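Mar 9, 2021
Panagiotis Radulović

Hi all,

Sorry for the slow answer, I've been buried in sourdough and taxes. The earlier message said:

> We're at 19 players now and the Poddale hall only wants us
> every other week. Do people still want a ladder, or should we
> go back to a plain round robin like we had in August? Also
> does anyone know a decent way to post the standings so we
> stop arguing about them at the door?

I vote ladder, and I'll tell you why. I played in the round robin at Pleltodside for 3 seasons and it was lovely for the first month (everybody shows up, everybody brings cookies!) and then people started missing games and the table was full of holes. By the end I had two wins by forfeit and hadn't met half the club. A ladder doesn't care if you're away. You come back, you challenge someone a rung or two up, you lose in the endgame like I always do, and off you go.
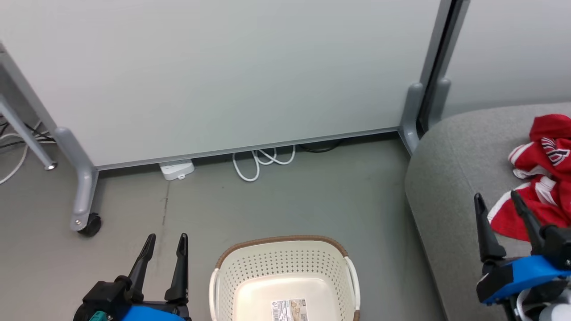
Challenges should be capped at two rungs, I think, otherwise the newer players all go straight for the top and our stronger folks never get a quiet evening. As for posting the standings, I'd love a big whiteboard on casters like this one, with the sofa close by so the people waiting for a game can sit and grumble about their position. Names on magnets, so moving up means sliding your own name past the other fellow's. Very satisfying. Paper lists get lost, and I say that as the man who lost the last one.

Draws are the sticky bit. At Enska the challenger stays put after a draw, and that seems fair to me - you wanted the spot, you have to win it. Lappalainen does a rapid tiebreak on the same night, but their evenings run very late and I have a dog at home who holds grudges. Whatever we pick, let's write it down before the first game this time.

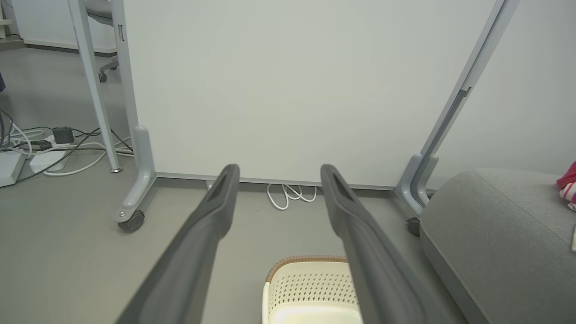

Plain white board, no writing on it.

One more thing, ratings. Please let's not seed the ladder by rating! Half of us haven't played a rated game in ages, and mine is a work of fiction. Draw names out of a hat for the starting order and let it sort itself out over the first few sessions. It'll be messy for a while, but the early upsets are the fun part, and I'd like to be ahead of somebody for at least one evening.

I can bring four clocks and the old wooden set with the replacement bishop. If anyone has spare scorebooks, shout.

Cheers,
Panagiotis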